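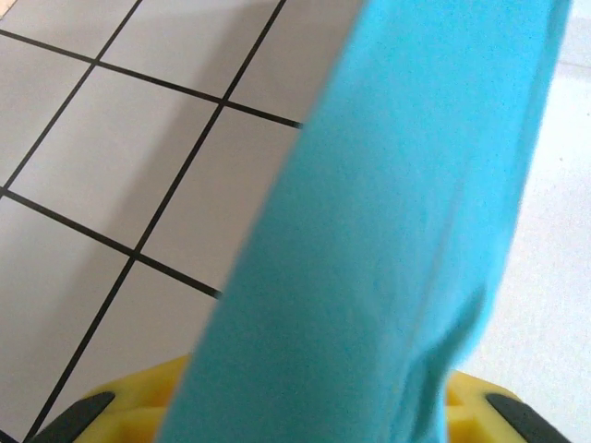 **Chaimae El Ouafi**
Events coordinator, Drolell Theatre

Tickets for the Fagundes go on sale at the box office at 10 a.m. on the first day of October. The band is playing two nights with us, and Plernard will open both shows. Seats are reserved on the main floor and in the balcony, with a limit of five per person.

Members can buy early – check your email for the code, or ask Said Shawky at the counter. The code works online and by phone.

Doors open an hour before each show. Parking behind the theatre fills up fast, so take the bus if you can. The coat check is cash only for now.

Souad Mahrous is handling accessible seating. Please call her before you book, as those spots can't be moved later.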